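December, started 9:40

Carrying on with the plate segmentation problem on the Clunwood cell. Hervé Fleury's note from the last session said the planner was returning "no valid place pose" on layouts where plates touch or overlap in the image. Reproduced it first thing, same error, so it isn't his machine.

Traced it back through the log. The planner is fine. The mask for the nearest plate gets merged with the one behind it, the ellipse fit comes out far too wide, and the place pose lands between the two. The collision check then throws it out, quite rightly.

Things tried:

- Raised the mask score threshold. Splits some plates, but loses the egg whites completely. Put it back.
- Turned on the depth edge term in Skenex. Better on rims, worse on the cloth, where the creases come up as edges. The printed grid doesn't bother it.
- Fit ellipses per colour cluster before merging. Slow, but the plates come apart properly. Keeping this for now behind the flag `split_by_hue`.

Replayed the stored set with the flag on. 2829 frames in total, 1271 of them with overlapping plates. Planning time went up by 12 ms per frame, which we can live with at the current rate. Haven't checked the failures one by one yet.

Separate bug found on the way: the plate model assumes the whole rim is in view. When it runs out of the bottom of the image the centre estimate gets pulled upwards. Added a partial-arc fit, needs a test. Borkard's old calibration script has something similar that I may borrow.

Layout used for the hand checks:
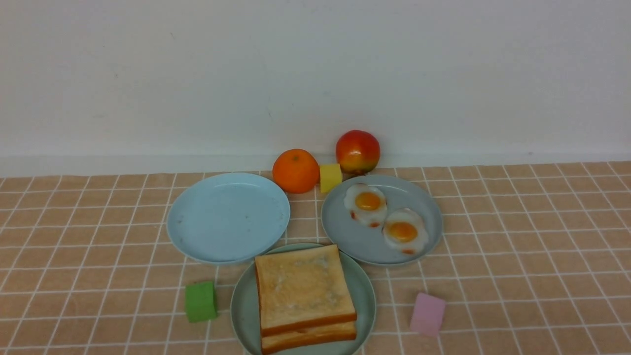 *Layout 4, head camera. Toast plate overlaps both others and runs out of view at the bottom.*

Blue and grey-blue plates are the pair to watch with the hue split, as they are close enough to fall in one cluster if the bin width is too large. Left the bin width in the config file with a comment.

Also want the yellow cube kept as its own object. It sits right behind the rim of the egg plate and the tracker should not attach it to the plate.

To do:

- test for the partial-arc fit
- ask Hervé which branch Chevalier is running, the config keys don't match ours
- go through the failures from the replay
- merge the flag, default off

Stopped 16:15. Branch pushed, not reviewed.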